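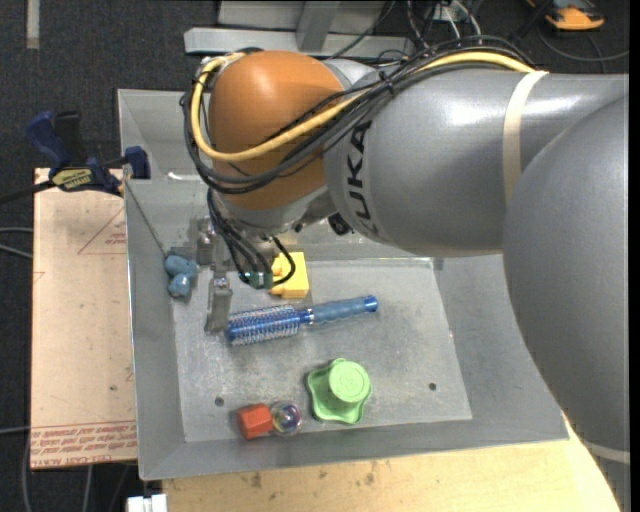
Returns sorting area, bins and small goods
Inspection checklist with comments, Kirnine building, June round

Form supplied by Ostex. Comments are mine and go under each line. I have marked "pass" only where I looked at the thing myself. A tick copied over from the last form doesn't count, and there were plenty of those.

1. Bin walls free of sharp edges and burrs
PASS, with a note. I ran a gloved hand along every top edge and found one rough spot near a corner fold. The previous form says "smooth all around." I doubt anyone touched it. File it down and recheck.

2. Bin floor clean and in fair condition
PARTIAL. Scratches don't bother me, metal bins get scratched. The pale smudges do, a little. I was told they are old label glue. Maybe so. Wipe one down with the regular cleaner and see if it comes off before calling it permanent.

3. Floor holes clear and not catching goods
PASS. The small round holes are open. Somebody wrote on the old form that they are for drainage, but nothing wet is supposed to go in these bins, so I would like to know what is draining. Pins, beads and doll shoes will go straight through. Check underneath at the end of the shift.

4. Loose wire, string and packing ties removed
FAIL. Thin dark wire running down the inside of the left wall, with a small blue toy lying at the end of it. If the wire belongs there, it needs to be clipped flat and shown on the drawing. If it doesn't belong there, take it out. "It's always been like that" was the answer I got, and I'm not writing that down as a control.

5. Mixed goods kept apart by type
FAIL. A hairbrush in with toys. The Fladell procedure says personal care items go in their own bin, and it says so on the first page. I've heard the argument that a brush is harmless and that sorting it out later costs nothing. Then why have the procedure? Either follow it or change it.

6. Personal care items checked for hair and residue
NOT SHOWN. There is a line for this on the intake sheet and it was blank. I can't pass a blank.

7. Toys checked for loose parts, splits and open seams
PARTIAL. The intake sheet claims 100 percent checked. For June it lists 200 toys received and 61 with a result next to them. Those numbers can't all be right. Until someone sorts it out I am treating the rest as unchecked, the red one and the blue one included.

8. Bins not overfilled
PASS. Only a handful of items in the bin I looked at. I'd be more impressed if I had come by at 4 p.m., when the afternoon returns arrive. Next round should be done then, without a phone call ahead.

9. Neighboring compartments empty before cleaning
NOT SHOWN. Cleaning wasn't being done during my visit. The cleaning log has the same initials in the same pen for six shifts running, and I have my own opinion of that.

10. Bin labels present and readable
FAIL. Arancibia sent replacement labels last month. They were still in the envelope on the shelf by the door.

11. Gloves available at the sorting area
PASS. One size only, large. People with small hands were working without them.

Result: not accepted as it stands.

To fix before the next round: items 4, 5 and 10. Items 6 and 7 need a corrected intake sheet, and I want the actual sheet, not an email telling me it has been corrected. Item 1 can wait for the regular maintenance visit, so long as the rough spot is taped over in the meantime.

The score box on the Ostex form is left empty on purpose. It would come out as a decent number, and I don't think the area has earned one.

Related checklists
Sharp edges on metal shelving
Cleaning log, blank form
Fladell sorting procedure, short version
Packing bench and tape guns
Loading door and floor markings
Arancibia label order sheet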